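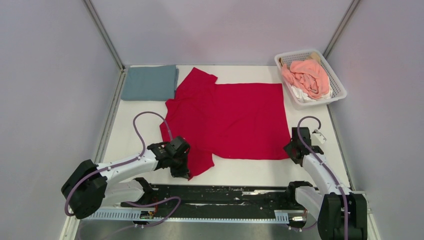 3 min read

Cunero releases version 12 of Culix daily word puzzle, with rebuilt word list and new hint system

Cunero has released version 12 of Culix, its daily word puzzle for web browsers and mobile devices. The update replaces the answer list, changes the way hints are generated and adds a practice mode that works without a network connection. It is available now at no charge to existing players.

Culix presents one hidden word each day. Players enter guesses of the same length and each letter is marked as correct, misplaced or absent. The puzzle changes at midnight local time on the player's device. None of these rules has changed in version 12.

Word list

The answer list now holds 1311 words, each reviewed by at least two editors. A separate list of 3364 words is accepted as guesses but will never be used as answers. Under the previous version both lists were drawn from a single source, and players reported that rare plurals and obsolete spellings sometimes appeared as the daily answer.

Editors removed 427 entries from the former answer list during the review. Most were plurals formed by adding S, past tenses formed by adding ED, or words marked as archaic in the reference dictionaries used by the team. All removed entries are still valid as guesses.

Spelling variants are now handled by a regional setting. Players who select Australian or Canadian English can enter COLOUR, HONOUR and FAVOUR in six-letter puzzles. Where a word is spelled differently from one region to another it is excluded from the answer list, so that all players receive the same daily word whatever their setting.

"The old list was built automatically and corrected by hand when someone complained," said Periklis Lazaridis, puzzle editor at Cunero. "For this version we read every entry before it went in. It took longer than we had scheduled, and the release moved back to December as a result."

Hints

Hints were previously written by hand and published as a fixed set. In version 12 they are assembled from a table of facts stored with each answer: number of vowels, repeated letters, part of speech, first letter and a short definition. The game selects hints that do not repeat what the player has already learned from earlier guesses. If a player has placed the first letter, for example, the first-letter hint is skipped and the next one in the table is shown.

Up to four hints can be opened for each puzzle. Opening a hint does not end a streak, but the number used is recorded on the results screen and in the shared result. Players who prefer not to see hints can turn the panel off in the settings menu.

Practice mode

Practice mode, released under the name Jiang, offers puzzles from past dates in random order. Once downloaded, the practice archive can be used offline. Practice results are stored separately and have no effect on daily statistics. The current day's puzzle is not included in the archive until the following day.

Accessibility and display

The high-contrast palette has been revised, and each tile state now carries a pattern as well as a colour. Screen readers announce the result of a guess letter by letter, followed by the number of guesses left. Keyboard layouts for QWERTY, AZERTY and QWERTZ can be chosen on all devices.

Known issues

Players who change time zone between puzzles may see the previous day's word until the app is restarted. On some older tablets the results grid is drawn one row too high in landscape view. Fixes for both are planned for the next maintenance update.

Updating

The browser version updates when the page is reloaded. Mobile players will receive the update through their usual app store. Streaks and statistics carry over automatically for anyone signed in. Players without an account should export their statistics from the settings menu before reinstalling the app, as local data is deleted when the app is removed.

The Sunday puzzle, which uses longer words and is published under the title Hesen, will continue to run on the version 11 word list until its own review is finished.

About Cunero

Cunero develops and publishes word and number puzzles for web and mobile. Its titles include Culix and the weekly puzzle Hesen.

Media enquiries: press office, Cunero

ENDS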